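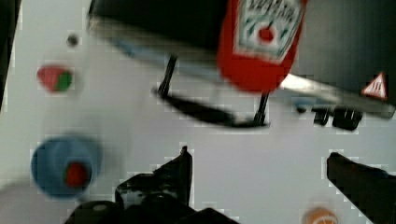 Storing play food together with real dishes
Posted by Oranuch Prasertsri in Home & Family > Toys and Play
Wed 21 May – 406 views

I run a playgroup for three and four year olds two mornings a week in Rimthorpe. We have a pretend kitchen corner that has grown over the last couple of years, and it is now a mix of toy food and real dishes. People give us their old plates and mugs, and the kids like those better than the toy ones, so I keep saying yes.

My problem is putting it all away. Right now everything goes into two deep bins. The plates go in first, the food gets dumped on top, and the small pieces end up at the bottom under something heavy. One toy strawberry went missing in April and came back inside a teapot.
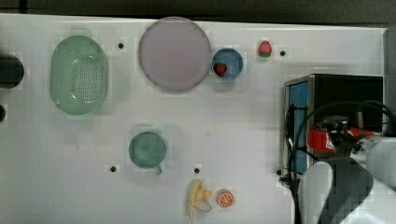 Reading time: 3 minutes

These are the sorts of things I mean. The green colander, the lavender plate, the blue bowl and the green mug get used every session. The strawberries, the banana and the orange slice are typical of the food. I also have a ketchup bottle that is too tall to stand up in either bin with the lid on.

What I would like to know:

Do you store the food with the dishes or separately? And how do you wash it? I have been wiping the food with a cloth, which takes forever, and I don't know if the real dishes need to be treated differently. I have one cupboard with two shelves and no budget to speak of. The bins have to be light enough for one person to carry.

Maureen Wragg
Member since April – 17 posts

Separate them. I did this for years at a preschool and the mixed bin never works.

Get three shallow boxes with lids. Dishes in one, food in another, and anything tall in the third, lying down. Shallow is the important part. If a child can see the bottom of the box they will take out what they want, but with a deep bin they tip it over.

For washing, put the hard plastic food in a mesh laundry bag and swish the whole bag in a sink of warm water with dish soap. Rinse it the same way and hang it up to dry. Check for seams and little holes before you do this. A piece that fills up with water will go moldy inside and you won't see it until it smells. Those ones get wiped only. Same for anything wood or felt.

Real dishes just get washed like dishes. If a mug is chipped, throw it out. I would also stop taking ceramic from people unless you have a soft floor. A mug dropped on tile makes a mess you will be finding for weeks.

The colander can hold the food while it drains, if the pieces are big enough not to block the holes.

Deming Dong
123 posts

We just use a shoe organizer on the back of the door. Works fine for food. Plates don't fit.

Qianru Liang
Member since 2019 – 1,364 posts

I agree with Maureen about the shallow boxes, but I would do it by where things get used. Our group has a "cooking" box and a "table" box. Colander, pans and spoons in one, plates, bowls and mugs in the other. Food has its own tray with a picture of each kind taped to the edge, and the kids match the pieces at cleanup. It takes them longer than it would take me, but I get to fold the mats while they do it.

On the ketchup bottle – if it ever had real ketchup in it, take the cap off and soak both parts overnight. The bit under the flap holds on to old sauce. Let it dry fully with the cap off before you put it away. I glue the caps shut on ours afterward so they can't be filled with water.

Oranuch Prasertsri

Thanks, all. I have ordered three lidded boxes from Holmgren and will try the mesh bag on Friday. Maureen, the floor is vinyl over concrete, so I will be moving the mugs out and looking for plastic ones. Does the bag need to be a fine mesh, or will the wide kind do?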